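Assistance Steton — Suivi de demande
Produit : tensiomètre de bras Climon, avec application Yu
Objet : valeurs du matin absurdes, synchronisation partielle
État : résolu (avec réserves du client)
Priorité : normale, malgré mes efforts

Message initial du client

Bonjour,

Je mesure ma tension matin et soir depuis le mois de juillet, sur conseil de mon médecin, qui voulait un carnet. J'ai donc acheté un Climon, parce que le carnet papier me paraissait trop simple et que j'aime les ennuis.

Le soir, tout va bien : 128 de systolique, parfois un peu moins, de quoi se coucher avec le sentiment d'être un homme raisonnable. Le matin, à 7 h 10, l'appareil m'annonce 152. Je me recouche dix minutes, je recommence, et il affiche « Err 3 ». J'ai cherché « Err 3 » dans la notice. La notice passe de « Err 2 » à « Entretien du brassard ».

Par ailleurs, l'application Yu n'affiche qu'une mesure sur deux. Elle garde de préférence les mauvaises, ce qui lui donne un petit côté belle-mère.

Appareil allumé, piles neuves, brassard taille M, téléphone à jour. J'ai déjà éteint et rallumé, vous pouvez sauter cette étape.

Réponse de l'assistance, 9 h 42

Bonjour et merci pour votre message. Pouvez-vous éteindre puis rallumer l'appareil ?

Réponse du client, 9 h 51

C'est fait. Pour la deuxième fois, avec la même émotion.

Réponse de l'assistance, 11 h 20

Merci. « Err 3 » signale un mouvement du bras ou un gonflage interrompu. L'oubli dans la notice est connu et sera corrigé à la prochaine impression. Merci de nous préciser :

— la position du bras pendant la mesure ;
— ce que vous mangez ou buvez avant ;
— le délai entre le lever et la première mesure ;
— la version de l'application Yu (menu Réglages, tout en bas).

Si une mesure élevée s'accompagne d'une douleur dans la poitrine, d'un essoufflement ou de troubles de la vue ou de la parole, n'attendez pas notre réponse et appelez le 15.

Réponse du client, 12 h 05

Pas de douleur, la vue est bonne, la parole aussi, comme vous pouvez le constater.

Le bras pend le long de la chaise. Avant la mesure, je bois un café, puis un second pour faire passer le premier. Délai entre le lever et la mesure : le temps des deux cafés. Je prends aussi un grand verre de jus de légumes Biredance, que ma sœur m'a offert par caisses entières pour mes artères. J'ai lu l'étiquette en détail ce matin, pour la première fois : 448 mg de sodium par verre. Mes artères la remercient.

Version de l'application : 4.1.

Réponse de l'assistance, 14 h 30

Nous avons de quoi avancer. Un bras pendant, sous le niveau du cœur, suffit à faire monter le chiffre, et le café peut en faire autant. Pour le jus, nous ne pouvons pas nous prononcer : parlez-en à votre médecin ou à votre pharmacien, surtout si vous surveillez votre sel. Ne modifiez aucun traitement sur la base de ces seules mesures.
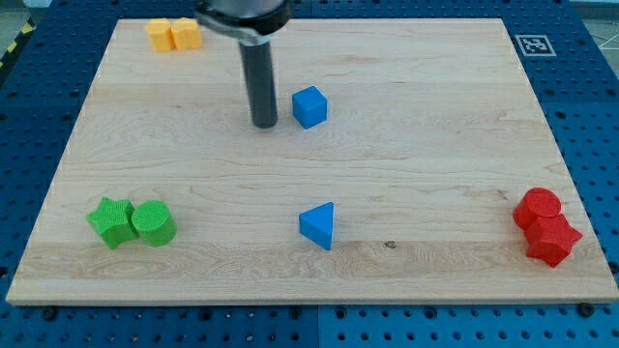 Étape 1 — La mesure

Asseyez-vous, dos appuyé, pieds à plat, jambes décroisées. Posez l'avant-bras sur une table, brassard à hauteur du cœur, directement sur la peau. Attendez cinq minutes sans parler. Prenez trois mesures à une minute d'intervalle et notez-les toutes, y compris celles qui vous déplaisent. Le matin, faites-le avant le café.

Étape 2 — Le brassard

Vérifiez le tour de bras avec un mètre ruban, à mi-hauteur entre l'épaule et le coude. Un brassard trop petit donne des valeurs trop hautes. Le tuyau doit sortir vers la main, sans pli.

Étape 3 — L'application

La version 4.1 perd des mesures quand la mémoire de l'appareil approche de sa limite de 1000 enregistrements. Exportez l'historique, videz la mémoire (touche M maintenue), puis installez la 4.2 et refaites l'association.

Réponse du client, le lendemain, 8 h 15

Étape 1 : avant-bras sur la table, silence complet, aucun café. Ce furent cinq minutes longues. Résultats : 134, 131, 129. Pas d'« Err 3 ».

Étape 2 : mon bras relève de la taille L. J'ai choisi de le prendre comme un compliment. Merci de m'indiquer la référence à commander.

Étape 3 : la mémoire était presque pleine. J'avais apparemment mesuré aussi le chien, ce qui peut expliquer certaines courbes. La 4.2 affiche tout, y compris un graphique en forme de cœur dont je me serais passé.

Réponse de l'assistance, 10 h 02

Merci pour ce retour. Le brassard L vous est envoyé sans frais. Conservez vos relevés sur sept jours après réception et montrez-les à votre médecin, en lui signalant le changement de taille. L'appareil n'est pas validé pour le chien.

Nous passons la demande en « résolu ». Elle se rouvre d'elle-même si vous répondez à ce message.

Réponse du client, 10 h 04

Merci.

[Demande rouverte automatiquement]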